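Minutes of the Warkwood working group on good practice for home-help robots, March 12, 2024

Present: Noelia Lozano, Araceli Collado, Fulgencio Montoya, Severino Carrasco, Veerle Mulder (joined on the phone for items 2 to 5). Minutes by me, Araceli, again.

1. Last minutes
Agreed, once I'd fixed the bit where I had Severino voting for something he'd argued against for ten minutes. Sorry, Severino!

2. Speed near people
This took up most of the first hour. Our draft says a robot has to slow down when a person comes into the same room, and Fulgencio wanted to know what counts as a room. Fair point – half the homes on our list are open plan. We went back and forth on doorways and ended up dropping the word altogether. The new wording goes by distance from the person, and Fulgencio will put the figure in once he has spoken to the Umance people. Veerle asked for a line about pets. I was all for it (I have two cats and opinions), and it goes in as a note for now.

3. Stop button
Agreed that every home gets a stop button that works without the phone app. Noelia wants 2 of them where there are stairs, one at the top and one at the bottom. No one objected, though Severino grumbled about batteries. Whoever fits the buttons tests them with the householder there, and the householder signs the sheet. I'm to redo the sheet, as the old one has a box marked "other" that everybody ticks.

4. Simulated rooms before real ones
Noelia took us through the rule that a tidying task must be run 1,000 times in simulation before it goes near somebody's house. Bosik already do this and hand over their logs, bad runs included, which I thought was rather decent of them. We all liked the rule. What we couldn't settle was which rooms. The current set of 3 is all square walls and flat ceilings, and Veerle said that in her experience it's the awkward corners that catch a machine out. So we had a good long look at the attic office, with its sloped ceiling and skylight, the low oak shelving along the wall and the chair standing out on the floor. I kept thinking of those long slim handles on the drawers and how I'd write a pass mark for opening one. Do we say fully open? Open enough to get a folder out? I've left a gap in the draft at 4.3 and would love suggestions.
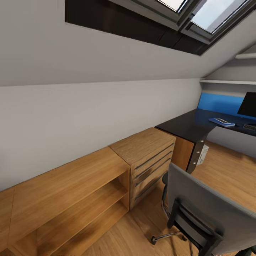
Severino Carrasco felt the rule was still too kind to the people running the tests, and asked that the chair be put somewhere different for every run, with the starting position written in the log. He also wanted failed runs kept for as long as the robot is in use. Noelia thought that was a lot of storage. We agreed to the first part straight away and the second goes to Iglesias for a price.

5. Anything else
Veerle asked if we could have the wording in plain Dutch as well as English. Yes, if she'll check it. Fulgencio can't do July, so the full read-through moves forward and I'll send round some dates. Comments on 4.3 to me please, in one email if you can manage it.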